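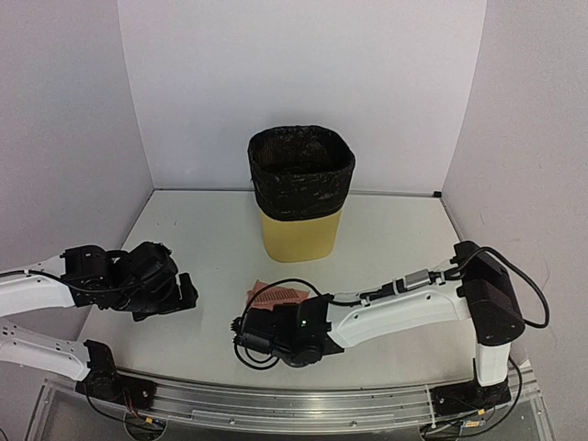 Tabletop trash cans, and lining them properly

Mar 16, 2020

I have been meaning to write up the small trash can business for a while. It started in August, when I threw out the big kitchen-size can that used to stand in the corner of the workroom and decided to go with little ones that sit right on the table. There have been a few changes along the way and I think the setup has settled down enough to put on the blog.

The big can had a lid with a pedal. The pedal broke, so the lid had to be lifted by hand, so I stopped using the lid, and then I mostly stopped using the can. It was a few steps from where I work and scraps piled up on the table instead. I would sweep everything into my hand at the end of the day and miss half of it. A can at the back of the table is within arm's reach and that is really the whole argument for it.

The cans

The one I like best is mustard yellow, plain plastic, with a rounded-square body. I bought it at the Feldale flea market out of a box of household stuff. There is no maker's name that I have found. I looked for a second one the next month and the same seller had nothing but round ones.

Rounded square turns out to be a good shape for this. A round can wastes space when you push it back toward a wall, and a can with sharp corners is a pain to line because the bag bunches up and tears at the corners. With rounded corners you get the flat side and the bag still goes on in one pull. The height matters too. Too short and it fills up by lunch, too tall and you knock it over with your sleeve when you reach past it.

I also have a round gray one from Pruravo, which I ordered online, and which is fine. It is lighter than I expected from the listing and it slides around if you toss something heavy at it. I stuck felt dots on the bottom and that made it slide more, so I peeled them off and used the rubber kind. It lives in the bathroom now.

The bags

This is where I spent too much time. If you look for bags for a very small can you will find small bags for very small cans, and they cost more per bag than the regular ones. I used a roll of those first, the white scented kind. The scent was bad and they were so snug that the top edge kept popping off the rim and dropping inside. Once that happens you have trash between the bag and the can, and then you are washing the can, so what was the bag for.

After that I tried grocery bags. They are free and I still use them in the bathroom. The handles stick up and look messy, and the ones from the store here nearly always have a little hole somewhere in the bottom. Fine for paper, bad for anything wet.

What I use now is a black bag that is too big on purpose. Trirkance sells them in a box of 500, which is a silly number for one person but the box fits on the shelf over the washer. They are thin, a bit shiny and they crinkle. The bag goes in, and all the extra gets folded down over the outside, far enough that it covers about half the can. I know it hides some of the nice yellow. I went back and forth on that. A narrow fold looks neater on the first day, but it works loose, and a deep fold stays where you put it.

How I put one in

Shake the bag open first. I used to poke it down into the can while it was still flat and then fight with the air underneath. If you open it all the way, turn the top down a little like a cuff, and then lower it in with both hands inside, most of the air gets out up the sides.

Push the bottom of the bag down until it touches the bottom of the can. If you leave it hanging, the first heavy thing you drop in pulls the fold off the rim.

Then fold the rest down outside. Go around evenly, one side at a time, and smooth it with the flat of your hand. It will never be perfectly smooth with this kind of plastic and I gave up caring. If the bag is much too wide for the rim, gather the slack on one side and tuck it under the fold. Some people tie a knot in the slack. I tried it and it is annoying to undo when the bag is full - you end up ripping it.

No rubber band. I used one for a while and it snapped, and it also made taking the bag out a two-hand job.

When it is full I pull the folded part back up and there is plenty of plastic to tie. That is the other good thing about the oversize bag. With the tight little ones there was never enough left at the top to make a knot, and I carried a lot of open bags out to the bin in the driveway hoping for no wind.

I also keep three spare bags folded up in the bottom of the can, under the one in use. This is an old hotel housekeeping habit I picked up from a summer job, and it still saves me a walk to the laundry room. More than that and the bottom gets lumpy and the liner sits too high.

Where it goes

At the back, in the middle. I tried it on the right, which seemed natural for a right-handed person, and I kept hitting it with my elbow. On the left I had to cross over everything I was working on, and I dripped glue on a finished piece doing that. Centered at the back, close to the wall but not jammed against it, I can reach it with either hand. If you do push it right against the wall, the fold on that side gets rubbed and rides up.

Being in the middle means you look at it all day. That bothered me for a week or so. A trash can on a table does feel wrong at first if you grew up in a house where the trash was always under the sink. I got used to it, and having a pale table with one small dark-and-yellow thing at the back of it is easier on the eyes than a pale table with scraps all over.

Keep the area in front of it clear if you can. Whatever you are throwing away can sit there for a second while you decide. I am a person who keeps odd bits. Perforated sheets are a big weakness, anything with rows of holes or slits, and I have a folder of them in different colors, several of them pink. They are good for stencils and for backing. The rule I made is that a piece can lie in front of the can until I clean up for the evening, and then it goes either in the folder or in the trash. I follow the rule maybe half the time.

What goes in it

Dry stuff mainly. Paper backing, trimmings, tape ends, packaging, the dusty cloth I use on the table when it gets too far gone. Food goes to the kitchen. I was strict about that after a peach pit over a long weekend. Blades go in a coffee can with a slot cut in the lid, never in the bag. I had a utility blade come through the side of a bag once while I was carrying it and it missed my leg, and I don't want to do that again.

Batteries don't go in either. I have a jar for those.

Cleaning

With the bag staying put, the can itself hardly gets dirty. Every so often I take it to the sink, wash it with dish soap and warm water, and leave it upside down on a towel. I don't use bleach on the yellow one. I did on a green one years ago and it came out blotchy. For the strip just under the fold, where dust collects on the outside, a damp cloth is enough.

The tabletop needs more attention than the can does. Mine is light gray, which was supposed to hide dust and does the opposite with anything dark. I lift the can, wipe under it, and put it back.

Things that didn't work out

A clip-on can that hung off the table edge. The brand was Saber and the can was sturdy, but the clamp stuck out just where my hip goes. I gave it away.

A can with a swing lid, small enough for a desk. You had to push the lid with a finger every time, and half the scraps stuck to the lid on the way in.

A paper bag standing by itself with the top rolled down. I wanted to like this one. It works for around a day, then it sags.

The ice cream tub. I still have it under the sewing table, and it is too low, but I had already cut a bag to fit it.

Next thing on the list is a second yellow one for the laundry room, where lint currently goes into a shoebox. I will try the flea market again when the weather is better. If I don't find one I'll get the Pruravo in the larger size, which they list in white and in a kind of tan, and use the same black bags. At the rate I go through them the box is going to outlast the washer.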